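Skip to main text
Home Sports Science Animals History Ask Us
Search the site Type a word Go

How Does a Soccer Transfer Work?

By Siriporn Paisan

You may have heard a grown-up say that a soccer club has "bought" a player. A person can't be bought like a bike or a sandwich. So what is the club paying for?

Start with the contract
A professional player signs a contract with a club. A contract is a written promise. The player promises to play for that club for a set time, often three or four years. The club promises to pay the player.

While the contract lasts, the player can't just leave and join another team. If another club wants the player, it has to ask. The money it offers is called a transfer fee. The fee goes to the old club, to make up for ending the contract early. 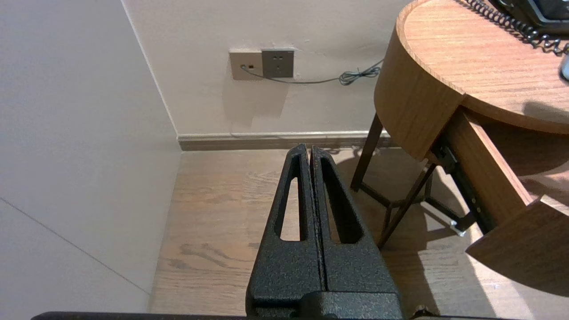
A black gripper over a wooden floor.

A made-up transfer
Let's say Kittipong Phromma is a goalkeeper for a team called Fulel Town. He has two years left on his contract. A bigger team, Grarkard United, needs a goalkeeper.

First, Grarkard calls Fulel and makes an offer. Fulel says it is too low. Grarkard offers more. This can go back and forth for weeks. In the end both clubs agree on a fee.

Next, Grarkard talks to Kittipong. He may have an agent, a person whose job is to help players with contracts. They talk about pay, how long he will stay, and where he will live. Kittipong can say no. If he does, the transfer is off, even if the clubs have agreed.

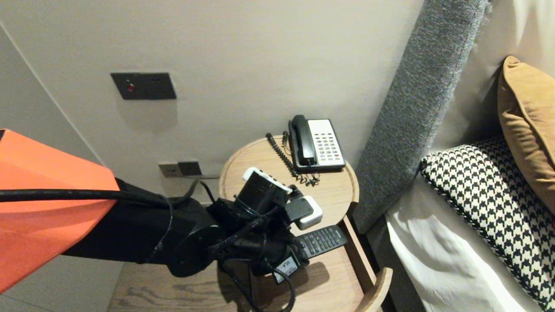

Then comes the medical. Doctors check his heart, his knees, his ankles and any old injuries. If they find a problem, the new club may change its mind or ask for a lower fee.

Last, everyone signs the papers and the league is told. Now Kittipong can play for Grarkard.

When can it happen?
Clubs can't usually buy players on any day they like. There are special times called transfer windows. Many leagues have a long one in the summer and a shorter one in the middle of the season. A club can start planning in December for a window that opens in January.

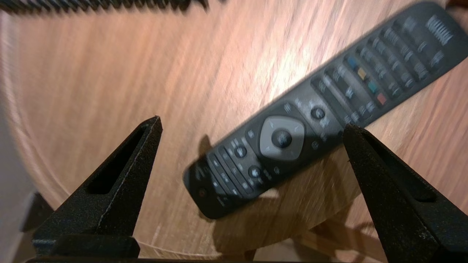 A TV remote on a light wooden table.

What is a loan?
Sometimes a player goes to another club for a while and then comes back. This is a loan. Young players often go on loan so they can play in more games.

What is a free transfer?
When a contract ends, the player can join a new club with no transfer fee. The new club still has to pay the player's wages.

Words to know
Agent: a person who helps a player make deals.
Fee: money paid for something.
Wages: money paid for doing a job.

Contact us | Copyright Boonyarit Kids | Back to top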